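3.2 Where people keep their spare keys

I'll admit I came to this question sideways. Mayu Hattori and I had been asking households in Brerkmont about lost umbrellas, and people kept wandering off into stories about keys instead, so in October we gave in and rewrote the survey. We got 1,362 usable replies from some 2,000 forms (far more than we'd hoped for!), and the favourite spot by a long way was with a neighbour.

What I loved most was the notes in the margins. One man had moved house 7 times and always left a key with whoever lived on the left. Another couldn't remember who had hers any more, and wrote that she was too embarrassed to ask.

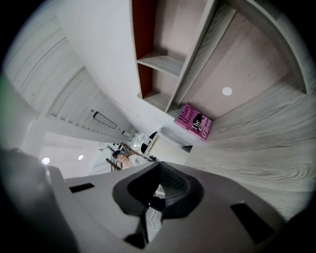
Flats were a different story. People living above the second floor mostly gave their key to family, even when the family was an hour away by train, and I still don't have a good explanation for that. Mizuno found the same thing in his Kadus interviews and put it down to lifts, where you meet everyone and talk to no one. I'm not fully convinced, as three of our tallest blocks have no lift at all. Figure 3 gives the split by floor, with the Bednárik estate shown separately.

Figure 3. Who holds the spare key, by floor of residence.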